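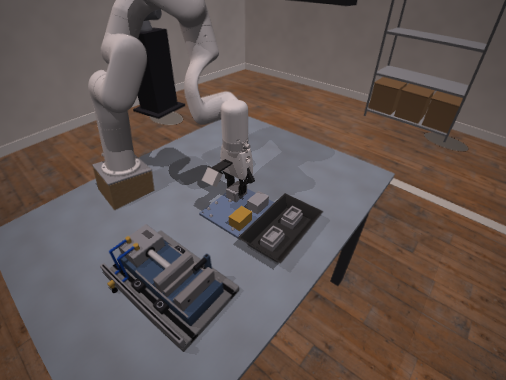
Naima Fahmy wanted to know whether the Skesano kit is a game or a real tool. It is a bit of both. Skesano is a computer program that lets you drive a robot arm on a screen. Nothing in it can break or pinch your fingers, so it is a good place to learn.

## What does the arm do?

A robot arm works a little like yours. It has joints that bend and a wrist that turns. At the end is a gripper, which has fingers for holding things. In this lesson the gripper has dark fingers and works over a blue plate with blocks on it.

You tell the arm where to go, one step at a time:

1. Move over the part.
2. Go down.
3. Close the fingers.
4. Lift.

If you leave out step 3, the arm goes back up with nothing. It does not know you made a mistake – it only follows the list.

## Why practice on a screen?

Real arms are heavy and cost a lot. On a screen you can run the same lesson 400 times and start over whenever you like. Grown-ups who plan factories use programs like this too. They call it simulation.

## What is in the kit?

The kit has 63 lessons and a printed workbook. Two children can share one computer and take turns. You need an adult to set it up. Mahtab Ghasemi tested it with her class in Bonovgate, and the lessons on turning the wrist took them the longest.

The first lessons are easy. The later ones are hard, and the workbook could use more drawings there.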